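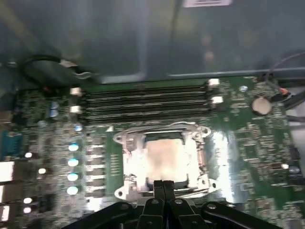
Figure 1. Motherboard in the open case, with the memory slots empty.

Projects > Electronics Repair > Student Reports > Group Jillis

Refurbishing a Desktop Computer
Mirjam Ammann and Waqas Mughal

3. Inspection of the board

Our group received an old desktop from the school storage. The aim was to make it usable again for the colour printing station, with a budget of 500 dollars for the whole class.

First we unplugged the power cord and opened the case. The board has four memory slots and all of them are empty, so the computer cannot start in this condition. Left of the processor socket there is a row of round capacitors with silver tops. Our teacher, Ms. Plattner, asked us to check such parts for swelling before we buy anything.

We learned also that the white latches must be opened before a module goes in – Waqas practised this on a scrap board for 10 minutes. For the memory we wrote down the type printed in the manual and compared the prices in two shops.

The cables we left in their place until the next lesson. The test with new memory is described in section 4.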